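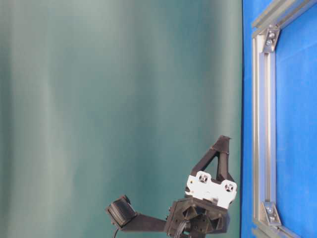

Skarkau support replied on Mon 10 December: please confirm which arm drifts when the operator lets go of the leader handles, and whether it happens with the Fleruneo recorder switched off.

It is the right arm. The drift is 2 mm towards the operator and it is there with the recorder off. The left arm holds its position.

Task: remote-controlled demonstrations on the aluminium frame, both arms, for the Wornari training set. We have recorded 16 so far and need 400.

Tried already: re-zeroed both leader arms, swapped the leader cables over, restarted the control PC. No change. The firmware has been the same since August.

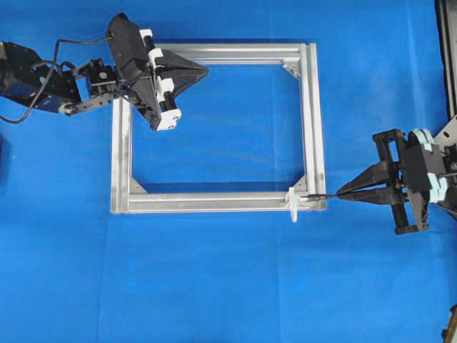 Attachment 2: right gripper with tool, tip next to the white part on the bottom bar.

With a thin tool in the fingers the drift matters most — the tip ends up beside the target and the operator has to correct by hand, so the correction goes into the recording.
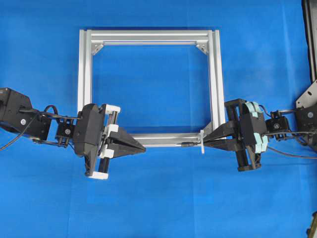
Attachment 3: right gripper closed on the bottom rail.

Gripping the rail hides the fault. Please send the Kalinowski offset file for the right wrist and we will load it before the next session.

Status: waiting on supplier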